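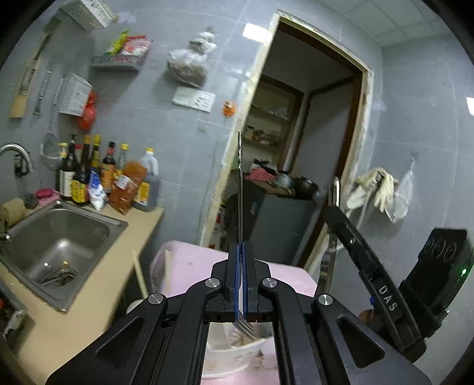
Corrigan school kitchen to reopen after December flood

31 March 2019

By Róisín Dolan

The kitchen at Corrigan Elementary will start serving hot lunches again after the spring break, the school district said in a notice to parents.

The kitchen has been closed since December, when a supply line behind the dishwashing area broke overnight. Water spread under the serving counter and into the storeroom, and the floor in both rooms had to be taken up.

Lunches have been cooked at Plosel Middle School in the meantime and driven across town in insulated boxes. Parents told the school board in January that the food often arrived lukewarm and that the choice had been cut to one main dish. Children with allergies were given a packed meal from a separate supplier.

The district serves 700 lunches a day across its schools, and 184 of those go to Corrigan. Cooking all of them in one building meant an earlier start for kitchen staff at Plosel, who have been coming in before 6 a.m. They will go back to their usual hours when Corrigan reopens.

Repairs were carried out by Edach, a contractor based in the county. The company replaced the broken line, laid a new floor and moved the electrical outlets higher up the wall. Two ovens were kept after passing inspection. The old dishwasher could not be repaired and a new one has been fitted.

Insurance is paying for most of the work. The district will cover the deductible and the cost of the extra driving from its maintenance budget, and said lunch prices will stay the same through the end of the school year.

The reopening was first planned for early March. It was put back when a delivery of floor drains came in the wrong size and had to be returned.

The county health department inspected the kitchen last week and gave its approval. Staff will spend the break cleaning, restocking the storeroom and testing the equipment.

Menus for the first 2 weeks will be sent home with students and posted at the school office. Pasta, baked chicken and vegetable soup are on the list for the opening days, and the salad bar will return at a later date. Families who need to update allergy information should fill out a new form, even if they handed one in last fall.

The district has also asked for a check of the water lines in its other school kitchens. Plosel will be looked at first, after the break. A report is due to go to the school board before the summer.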